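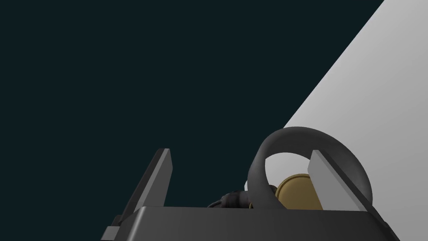
Ticket : flash Zultance qui ne se déclenche plus en mode esclave
Statut : ouvert

Bonjour à toute l'équipe,

Je reviens vers vous pour mon flash de studio, toujours le même souci depuis la mise à jour du transmetteur Pavis. J'ai deux torches, la principale part à chaque fois, mais la deuxième reste muette une fois sur deux (et bien sûr, jamais quand je fais des essais tranquille, toujours quand le client est sur le tabouret !).

Ce que j'ai déjà essayé : piles neuves dans le transmetteur, changement de canal, câble synchro à la place de la radio. Avec le câble ça marche, donc la torche elle-même me paraît saine. J'ai aussi échangé les récepteurs, et là, surprise – la panne a suivi le récepteur. 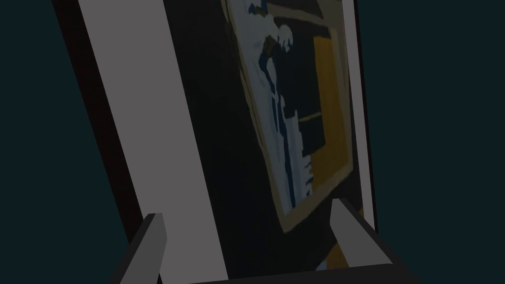
Du coup je l'ai réinitialisé comme indiqué dans la notice, bouton test enfoncé 5 secondes, la diode clignote bien, mais rien ne change. Ah, et j'oubliais : en dessous du 1/200, pas mieux, donc je ne crois pas à un problème de vitesse de synchro.

Mise à jour du 19 octobre 2024 : j'ai remis l'ancienne version du logiciel sur le transmetteur et j'ai enchaîné toute une séance de portraits sans un seul raté. Je la garde pour l'instant, mais j'ai un gros shooting en novembre et j'aimerais bien savoir si un correctif est prévu d'ici là. Sinon, est-ce que vous pouvez m'échanger le récepteur ? Il est encore sous garantie, acheté chez Noltby, j'ai la facture.

Merci d'avance !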